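Druvorik
Início Quem somos Cursos Oficina aberta Contato

Quem somos

Oi! Se você caiu aqui procurando curso de robótica industrial com certificado e apostila grossa, já aviso que a gente é outra coisa. A Druvorik é uma escola pequena onde se aprende a ensinar robôs mostrando a tarefa: pegando o braço pela mão e levando até o lugar certo, ou comandando de longe, com controle e tela. Programar linha por linha também aparece, mas só lá pela metade do curso, quando todo mundo já errou bastante.

Eu comecei isso tudo depois de anos dando aula de automação para turmas que dormiam. Eu desenhava trajetória no quadro, falava de ângulo de junta, e o pessoal olhando o relógio. Um dia deixei um aluno empurrar o braço com a própria mão, gravar o movimento e mandar repetir. A turma inteira levantou da cadeira! Fiquei com aquilo na cabeça e, em abril do ano seguinte, aluguei a sala onde estamos até hoje (com goteira e tudo, mas a goteira a gente já resolveu).

Como são as aulas

A turma tem no máximo 19 pessoas e se divide em grupos de três. Um comanda, outro observa e anota, o terceiro cuida de recomeçar a tarefa do zero, arrumando os objetos em posições diferentes. Depois troca. Parece função de castigo essa de arrumar objeto, eu sei, mas é quem faz isso que entende primeiro por que o robô aprende torto: se a tigela fica sempre no mesmo lugar, ele decora o lugar e não quer saber da tigela.

Cada grupo grava 50 demonstrações por tarefa. Cinquenta boas, quero dizer. As ruins a gente guarda numa pasta separada e assiste junto no fim da tarde, com café, porque demonstração hesitante ensina hesitação e isso precisa ser visto com os próprios olhos. Eu mesma tenho um vídeo lá em que fico um tempão rondando uma colher.

O curso básico se chama Danar (o nome pegou entre os alunos e eu desisti de trocar). Nele você conduz o braço com as mãos, sente o peso, descobre que o seu cotovelo e o dele não combinam em nada. O seguinte é o Riis, todo em comando remoto: primeiro no simulador, depois no braço de verdade. Muita gente torce o nariz para o simulador e quer ir direto para a máquina. Calma! No simulador você pode derrubar a cozinha inteira e recomeçar com um botão, e derrubar faz parte.

O que a gente ensina aos robôs

Coisa de casa, quase sempre. Bancada de cozinha é um ótimo lugar para aprender, porque junta objeto redondo, objeto chato, objeto com cabo, tudo perto um do outro. Maçã rola. Celular deitado é fininho e difícil de agarrar. Caneca, então, é assunto para uma aula completa: dá para ir pela borda, pela alça, descer com a garra por cima, e cada caminho pede uma chegada diferente.
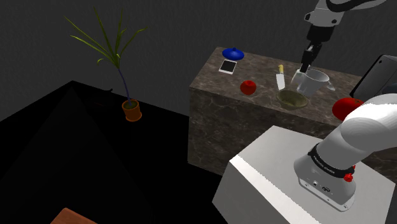
Eu gosto de deixar cada aluno escolher o jeito dele antes de palpitar. Depois comparamos as gravações e aparece de tudo: gente que chega devagar e fecha a garra cedo demais, gente que vai com pressa e corrige no último instante, gente que nem percebeu que passou o antebraço do robô rente a outro objeto. Essa última é a minha bronca favorita, porque todo mundo olha só para a garra e esquece que vem um braço inteiro atrás dela.

As gravações vão para a Plaltus, a nossa biblioteca interna, que hoje tem 653 demonstrações revisadas. Quem é aluno consulta à vontade, inclusive depois de terminar o curso. Só peço que escrevam o nome da tarefa direito, pelo amor de Deus, que eu já perdi uma manhã procurando "caneca_final_agora_vai".

Para quem é

Professor de escola técnica, estudante, gente de fábrica que recebeu um braço novo e ficou com ele parado no canto, curioso em geral. Não precisa saber programar para entrar no Danar. Para o Riis eu peço o Danar ou uma conversa comigo antes.

Quer conhecer? A oficina aberta acontece todo mês, às 14h, e a inscrição é pela página de contato. Venha de sapato fechado e, se tiver cabelo comprido, traga um elástico.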